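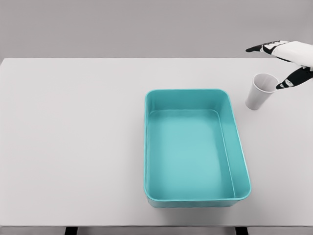
# Vivura Screening Room Projection Package

The Vivura package is supplied by Duswood for small cinemas, film societies, campus theaters and community halls that show feature films to a seated audience. It consists of a digital projector, a playback server, a sound processor and a perforated screen, delivered and installed as one system. Components may also be ordered separately, subject to the conditions given under Ordering.

The package is intended for rooms seating up to 154 people. For larger auditoriums, customers should ask for the Flaltton series, which uses a different lamp house and requires a separate projection booth.

## Projector

The projector uses a laser light source and is set at the factory for a screen up to 16 feet wide. It accepts encrypted theatrical content through the playback server and unencrypted material, such as festival screeners and student work, through a side input. Switching between the two takes a single preset and does not require a restart.

Flat and scope formats are stored as presets during installation. Five further presets are left open for the customer. Venues that show older films in the 1.37 ratio are asked to tell the installer beforehand so that the side masking can be set to match.

The cooling fans are audible in a very quiet room. Where the projector will stand in the auditorium itself, the Thongsuk enclosure is strongly recommended. It adds 7 inches to the depth of the unit, and clearance behind it must be kept for the exhaust.

## Playback server

The server holds features, trailers and advertising on mirrored drives. Playlists can be built on the front panel or from any computer on the venue's network. Delivery keys may be loaded by USB drive or received by email and uploaded through the browser page.

A show can be scheduled to begin without an operator present. House lights, curtain and masking will follow the playlist if they are connected to the automation terminals. Customers whose lights run on an older dimmer board should have an electrician confirm the control voltage prior to the installation visit.

## Sound

The sound processor supports 5.1 and 7.1 playback, along with plain stereo for live introductions and music before the show. Two microphone inputs are provided -- both balanced, with separate level controls. Loudspeakers and amplifiers are not part of the standard package. Existing speakers can usually be kept, and the installer will measure the room and adjust the processor accordingly.

An output for assistive listening transmitters and a second output for described narration are standard. Captions supplied with the film can be sent to seat-mounted devices from most makers.

## Screen

The screen is a matte white perforated vinyl, laced to an aluminum frame. It ships rolled and must be kept in a heated space for a full day before hanging. The surface should never be wiped with household cleaners. Dust may be removed with a soft, dry brush, working from the top down.

## What is included

- Projector with one standard zoom lens
- Playback server and rack shelf
- Sound processor with rack hardware
- Perforated screen and frame
- Installation, picture alignment and room tuning
- One training session for up to four operators
- Printed operator manual

Content licenses, delivery keys and public performance rights are the responsibility of the venue and must be arranged with the distributor of each film.

## Power and space

The projector requires a dedicated 208-volt circuit. The server and processor run on ordinary 120-volt outlets and should be connected through a battery backup, which may be purchased with the system. The complete shipment weighs some 398 pounds and arrives on two pallets. Venues with stairs or a narrow lobby should note this on the order form.

## Service

The package carries a two-year warranty on parts and labor. The laser light source is covered separately, and the terms are set out in the warranty booklet. Telephone support is available during evening and Saturday show hours. Remote diagnosis is offered to venues that agree to keep the server connected to the internet.

Filters should be checked monthly and replaced when the projector shows a filter notice. Replacement filters are stocked -- orders received before noon leave the warehouse the same day.

## Ordering

Prices are given by written quotation only, following a review of the room's dimensions and seating plan. A drawing with measurements is sufficient for most rooms. Lenses ordered separately cannot be returned once the seal has been opened. Screens are cut to order and are not returnable.

Requests for quotations should be addressed to Soudabeh Ahmadpour, Cinema Equipment Sales, Duswood. Please state the screen width, the distance from screen to projector, the number of seats and the desired month of installation. Installations for March are already being scheduled.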